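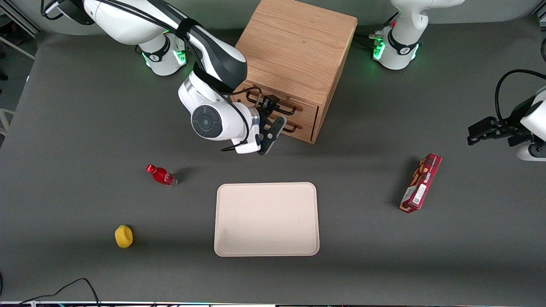

Page last changed: April, 7:40 pm

Forum > Two-arm benches > Faults and near misses

Drawer pull ends in a protective stop, right arm only

clevside_bench
Hello all, and sorry in advance for the length, I do go on a bit. We run a tidy-up task at our bench in Clevside: two arms, a small oak cabinet with two drawers, a tray, and a handful of things to pick up and put away. It ran beautifully for weeks. Now the right arm goes for the upper drawer, closes on the handle, starts its pull, and stops dead with a force fault. The light goes from green to red and we all sigh and walk over to reset it. The lower drawer is fine, every time.

I let it go 200 cycles overnight on reduced speed and 7 of them faulted, all on the top handle. What worries me more is that on the last one the cabinet came along with the drawer and bumped the tray before the stop kicked in. Nothing hurt except my pride, but I don't love it. Controller is a Prolumach, if that matters to anybody.

weldu_fan
Oh, I feel for you! We had something very like this on our Weldu cell. Please check your cable before you touch any settings. If it loops over the wrist with not much to spare, the arm can feel it tug when the wrist rolls over, and the controller reads that as a load. You'd only see it in certain poses, and a higher handle means a different pose. Ten minutes with some fresh cable ties and we were back in business.

gulberg_night_shift
I'm going to disagree, kindly. A cable tug would give you faults on the approach too, and you say it only trips once the pull begins. To me it sounds like the fingers are closing a bit low on the bar and levering it up, so the drawer jams on its runners. Wood drawers do that if you look at them funny. Log the force from the moment of contact and see whether it climbs smoothly or jumps.

clevside_bench
Thank you both, this is such a friendly corner of the internet. I looked at the cable and there is slack, though less than I'd like, so I'll redo it anyway. While I was at it I went through the wrist camera pictures for the rest of the routine, and the box pick looks perfectly normal to me. 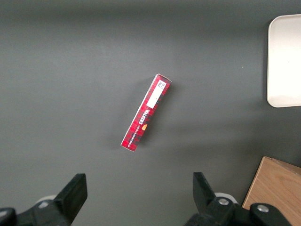
Wrist view, shortbread box just above the gap between the open fingers, tray at upper right.

weldu_fan
Well, now I want shortbread. That does look nicely lined up, I'll give you that. Are you using the same force limit for the box and the drawer?

clevside_bench
Yes -- one limit for everything. I set it up for the box, as I didn't want to crush the cardboard, and never went back to it. Should I just raise it for the drawer?

gulberg_night_shift
Please don't, or at least not yet. I know it's tempting when you're tired of walking over to the reset button, but that stop is the only thing that kept your cabinet from going for a longer ride. We raised ours once at Gulberg, "just for the afternoon," and ended up with a bent finger and a drawer front on the floor. Fasten the cabinet down first. Then find out why it's pulling crooked.

weldu_fan
I'm a little softer on this one. A separate limit for the drawer is perfectly reasonable if the drawer needs more force than a cookie box does. But I'm with Gulberg on fastening the cabinet, and keep your hands out of there while you're testing. It's so easy to reach in and straighten something between cycles. I've done it myself and I'm not proud of it.

clevside_bench
Update, and a long one, so get yourselves a coffee. I clamped the cabinet, gave the cable more slack, and logged the force the way you suggested. It jumps! No gentle climb at all. So I raised the grasp point by 3 millimeters and squared up the pull direction, which was set before somebody turned the cabinet to face the other corner (it was me).

No stops this evening, but I've only watched it through a short run. Force limit is unchanged. I'd like to get to 2000 cycles before I trust it, and I'm staying in the room for the first stretch.

gulberg_night_shift
Glad to hear it. I'd still rub some wax on those runners.

weldu_fan
And I still say some of it was the cable! You changed everything at once, so now we'll never settle it. Put the old cable routing back for one supervised run and tell us what the log says, would you?

clevside_bench
Fair enough, I'll do that tomorrow after lunch and post the log here.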